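Toft Medical Bill Organizer: Six Months With the Paper and App Versions

Posted July 28, 2020

I bought the Toft organizer in January, a few days after a short hospital stay left me with more mail than I knew what to do with. One visit to the emergency room had produced separate bills from the hospital, the doctor who saw me, the lab and the radiology group. Two of those were from offices I had never heard of. My insurer was sending its own statements on a different schedule, and the amounts didn't match.

Toft sells the organizer as a binder with an app. You can use either one alone, but they are meant to work together. The binder has tabbed sections, preprinted log sheets and clear sleeves for statements. The app lets you photograph a bill, enter the amount and the date of service, and match it to the explanation of benefits from your plan. I paid full price for both and have used them for 6 months.

Setting it up

The binder took one evening. The log sheets ask for the date of service, the provider, the billed amount, the amount your plan allowed, what the plan paid and what you owe. Those are the right columns. A lot of people file by the date the bill came in the mail, and that falls apart as soon as a second notice shows up. Sorting by date of service keeps everything from one visit together, even when the bills arrive weeks apart.

The app took longer. It asks for your plan's deductible, your out-of-pocket limit and your coinsurance, and it won't let you skip any of them. I had to call my insurer to get the out-of-network deductible, which wasn't on my card or in the short plan summary. I would have liked a way to leave that blank and come back to it.

Matching bills to statements

Matching is the main reason to buy the app. Once a bill and an explanation of benefits are both in, it sets the two side by side and marks any line where the numbers differ. In my case it marked a charge of $772 from the radiology group. My plan's statement said the claim had been processed as out of network, although the hospital itself was in network. The group was billing me for the part my plan didn't cover.

I probably would have found that on my own, but I'm not sure I would have found it before paying. The app put a red bar next to the line and a note saying I might want to call before sending money. It didn't say who to call or what to ask for. I called the radiology group first, then the insurer, then the group again. The insurer reprocessed the claim and my share came down to $100.
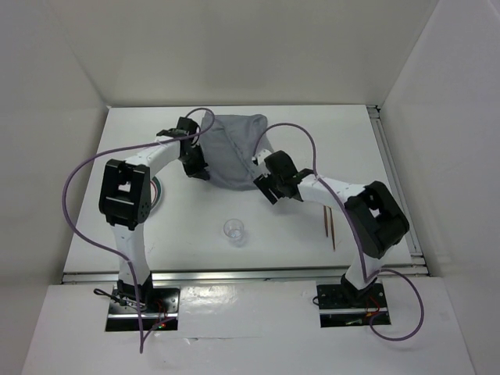
The call log was the part that helped most during all this, and it is in the binder, not the app. Each sheet has room for the date, the name of the person you spoke with, a reference number and what was promised. On my third call I was able to read back what I had been told on the first one. The app has a notes field, but it is small and doesn't put a date on your entries.

What doesn't work well

Reading bills from a photo is hit or miss. Plain statements with one total came through fine. Bills with several lines, or with adjustments listed in a second column, usually had to be fixed by hand. After a while I stopped using the photo entry for anything longer than a page and typed the numbers in.

There is no good way to handle a bill that has been corrected. If you enter the new one, the app counts both toward your out-of-pocket total. You have to delete the old one, and then you lose your record of what you were first asked to pay. I kept the originals in the binder for that reason.

The export is a single long PDF with no page headings. I sent one to the insurer with my appeal and added a cover page so they could find things in it.

The binder has fewer problems. The rings are sturdy and the tabs have held up. It comes with 6 sections, and that was enough for me, but a family with more than one person in treatment will need extras. Toft sells refill sheets. The sleeves are a little tight if a statement is folded.

How it compares

Before this I used the Gresby folder, which is an accordion file with printed labels. It is cheaper and fine for storage – it just doesn't help you check anything. I also tried the free version of Clekent on my phone. It reads photos better than Toft does, but it only tracks bills and has nowhere to put what your plan says it paid. Without that second number you can't tell whether the first one is right.

Who should get it

If you have one or two doctor visits a year, a plain folder will do. If you have a surgery coming up, or you are sorting out bills for a parent, the binder is worth the money. I would start with that and add the app only if you are seeing bills from several providers for the same visit.

Neither one can tell you ahead of time that a doctor is outside your network. You still have to ask, and in an emergency you usually can't. I am keeping the binder. My app subscription runs out in January and I haven't decided on that yet.

Related reviews

Gresby Accordion File for Household Records
Clekent Free vs. Paid: What You Get
Tenton Home Document Scanner
Reading an Explanation of Benefits, Line by Line
Pill Organizers for Travel

Contact | Privacy | Copyright 2020 | Back to top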